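Nullby Hall, Sorting Room
Walk-through checklist with comments, January
Report back to: Parnalus Property Safety

1. Exits and walkways
Rear door opens fully: PASS
Aisle at least 40 inches wide: PASS, once I turned sideways to check the tape.
Exit sign lit: PASS. It buzzes, so you can find it in the dark by ear.

2. Overhead
Ductwork secure, no sagging: PASS
Ceiling lights working: PASS
Ceiling equipment checked for loose fasteners: PASS. Moldovan tightened everything in the fall and left a sticker saying so. The sticker is coming loose.
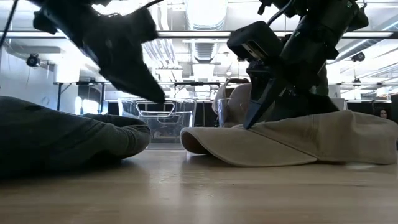
3. Work table
Top free of splinters: PASS. Pludwood oil was put on last summer and the shine is still going strong. The old rule about felt pads under anything heavy stays in force.
Rated load posted: FAIL. The card says 600 pounds but doesn't say whether that means the table or the floor. Please pick one.
Edges sound: PASS. I ran a glove down all of them and got the glove back.

4. Clothing and soft goods
Garments kept on the table and off the floor: PASS
Hats sorted separately from other clothing: FAIL. Khaki cap and green fabric item sharing a spot. They seem happy, but the procedure is clear.

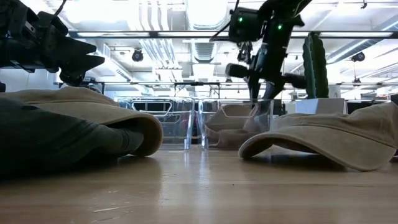 Sorting procedure posted at eye level: PASS, if you are 7 feet tall. Lower it.
Clear containers in use, so contents can be checked without opening: PASS. A fine purchase, and I will stop complaining about the old cardboard boxes by the next visit.
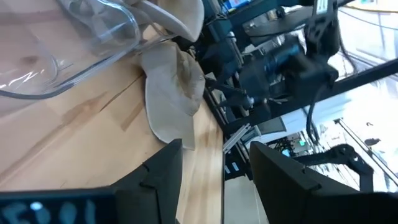 Containers free of cracks: not checked today. Carry over.
Stained items set aside for washing: needs work. The wash shelf is labeled "later," and it has taken the label to heart.

5. Caps, inside and out
Sweatbands and seams looked over before packing: ongoing
Snaps and other small metal parts firmly attached: ongoing. A tug will do.

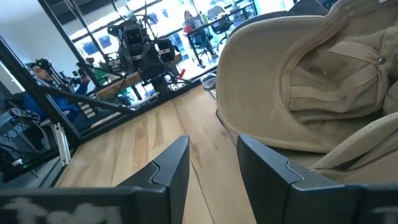 Loose snaps go in the jar on the supply shelf. The jar now holds 11 of them and one cough drop. Remove the cough drop.

6. Open items
Fix the load card.
Lower the procedure sheet.
Check containers for cracks.
Find a home for the green fabric item.

Overall: PASS with comments, as usual mostly comments.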